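Tridum Grasp Data Project – Progress Report to the Steltard Fund
Reporting period ending January
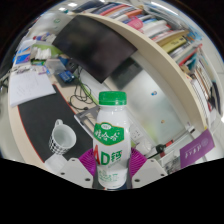 Did the finger pad fault put the delivery target at risk?
The target of 4,000 accepted recordings stands, but the delivery will move back by 30 days.

1. Nature of the fault

During the period, operators at the Sugawara site reported that bottles and cups were slipping while being lifted with the hand-held grippers. Inspection found that the soft finger pads on 2 grippers had begun to separate from their mounts. The separation let the pad rotate under load, so that the recorded finger opening no longer matched the true grip width. No injuries or spills of hazardous material occurred.

2. Effect on the work

Recording with the affected grippers was stopped the same afternoon. A review led by Sayaka Noguchi withdrew 13 sessions from the accepted set. Three of these had already been passed to Clurell for training, and Clurell has confirmed their removal. The earlier quality check compared finger opening only at the start of a session – it could not detect a pad that loosened partway through.

3. Corrective action

All pads have been refitted with new screws. Operators now close the gripper on a gauge block before and after each session, and a difference between the two readings places the session on hold. Tabletop work with drink bottles has resumed under this procedure. Repeat recording of the withdrawn sessions is under way.

4. Matters for the Fund

The cost of replacement pads was met from the existing equipment line. The project requests approval of the revised delivery date. A pad wear log will be attached to the next report.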